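Section 4. Table set-up and first session with the hand-held grippers

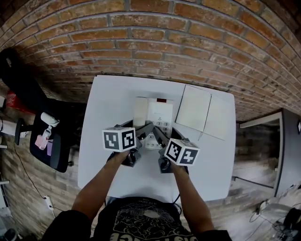

The kit sheet says you can be recording in a few minutes. Don't plan on it. Allow 30 minutes for the first session at the Piltow workshop, and more if you built your pair at home and have never checked them side by side. Most of the trouble we have had came from the table and the marker cubes, so this section deals with those before it touches any software. A plain white top is fine, and a brick wall behind it has done us no harm, whatever the forum says about busy backgrounds. Stand close to the near edge with one gripper in each hand and the jaws pointing forward, toward the middle of the table, with the patterned cubes on top left uncovered. Your chair goes off to the side.

4.1 Before you start

1. Clear the part of the table you will work over. Papers can stay on the far side if your hands won't pass above them.

2. Look at both cubes. The patterns must be flat, clean and fully stuck down at the corners. Reprint any that have lifted. Tape over the top is no good because it shines.

3. Try to twist each cube with two fingers. If it moves at all, tighten the mount and go to 4.3 before recording anything.

4. Open and close each set of jaws 11 times. You are feeling for a catch or a rough spot. If you find one, take the fingers off and file the hinge.

5. Run every cable down toward your body and behind you. A cable that crosses the table will end up in a jaw.

CAUTION: Look at the floor as well. Power strips and loose leads collect in the corners of a shared room, and you will be watching your hands and stepping sideways. Push them back against the wall.

CAUTION: If you practice on anything with sockets or a power strip in it, unplug it from the wall first. Switching it off at the strip doesn't count. The grippers were not built or tested for live parts and nothing in this guide should be read as saying they were.

4.2 Placing the practice object

1. Set the object flat near the middle of the table, where both jaws reach it with your elbows bent.

2. Keep tall boxes to one side. A box in front of a cube hides the pattern and you lose the track for as long as it stays there.

3. Touch the object with the left jaws, then the right, then both. If you have to lean, move the object, not your feet.

4. Start with something that has a knob or an edge to close on. Flat, slick things come later, if they come at all. Şengül Dursun got the pair to lift a sheet of card in August and I have yet to see it done again.

NOTE: The Zeltari plans claim the jaws will hold any household item. Ours won't. They slide off anything round and smooth unless you glue on rubber, and then the rubber peels.

4.3 Checking the cubes

1. Start the tracker and hold both grippers still over the table. Two lines should appear in the log, one for each side.

2. Turn the left wrist slowly in and out. The left line should change and the right one should stay put. If both change, you have printed the same set of patterns twice. Laiba Tarar and I each lost an evening to this.

3. Repeat with the right.

4. Tilt each gripper until its line drops out, then bring it back. Learn where that happens. The plans say tracking holds through 270 degrees of wrist turn. I would not rely on half of that.

5. If a cube had to be tightened in 4.1, run the offset routine again for that side. Old offsets load without any warning, and the log looks perfectly healthy while the numbers are wrong.

4.4 First recording

1. Say the task out loud before you begin, and keep it short. "Close on the knob, let go" is enough.

2. Bring the jaws in from both sides, pause, close, open, and back away along the same path.

3. Stop the recording before you put the grippers down.

4. Play it back right away. Throw out any take where a line drops during the close.

NOTE: Grigore Jitaru keeps bad takes on the theory that more is better. We tried training on his folder and on a cleaned copy, and the arm did worse with his. It was one trial, so make of it what you like.

Offset files go in the shared folder under your own name. Do not overwrite the file marked Wattimena until Kurniawati Yusof has moved her build off it.

Section revised January 13, 2021. Jaw repair is in Section 5.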